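Paper notebook for learning words, or only the app?
Forum: Language Learners Corner > Study methods

lindenbach
Posts: 30
Hello everybody. I moved to Sirnach in October and I am learning German from almost zero. I did 500 words with a flashcard app, but when the woman in the bakery asks me something, all of them are gone. My cousin tells me to write every word by hand in a notebook. It sounds very slow to me. Who has tried both?

paprika_moon
I have tried both and I stay with paper. I write 3 new words in the morning, each one in a full sentence, and in the evening I cover the page and say them again. It is slow, yes. But I remember on which side of the page a word was, and this helps me more than any app.

tobrek
Sorry, I don't agree. 3 words a day is nothing if you have to work in that language. I needed 80 in my first week at the warehouse, with the safety rules. With paper I would still be writing. The app repeats the hard ones by itself and you can do it on the bus.

paprika_moon
And how many of the 80 do you still know?

tobrek
Enough to keep the job :)

quiet_vowel
I think you are both right, it depends on what the words are for. I learn Spanish with the Echevarría course book. For reading I use the app, for speaking I use paper. My rule is one notebook for sentences and small cards only for verbs. I keep everything on one table with a cloth on it, so I don't lose time looking for things.
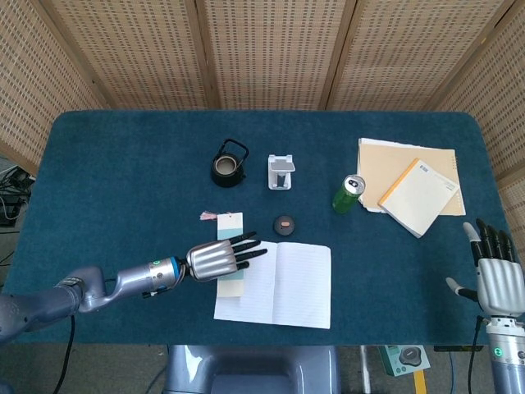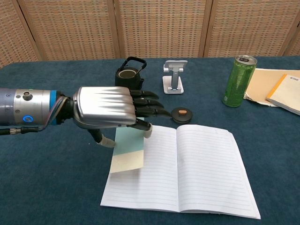 The verbs stay on the cards for one month. If I still make a mistake with one of them, I write it again on a new card and throw away the old one. Please don't copy the translation next to the word! Write it on the back, or your eye will always go there first.

lindenbach
Thank you, the rule with the verbs I like. Do you write the article with the noun? In German I always forget if it is der or das.

quiet_vowel
Always with the article, and the plural too. I did one year of German before and I had to learn many nouns a second time for this reason.

tobrek
The app shows the article in color, by the way.

drelthorpe_dan
What about listening? In our evening group in Drelthorpe we read our sentences aloud to each other for 30 minutes. For the bakery problem I would do this first, paper or app is less important.

lindenbach
There is a group in the library here, but I was too shy. I will go next time and take a notebook with me. The app I will keep for the bus.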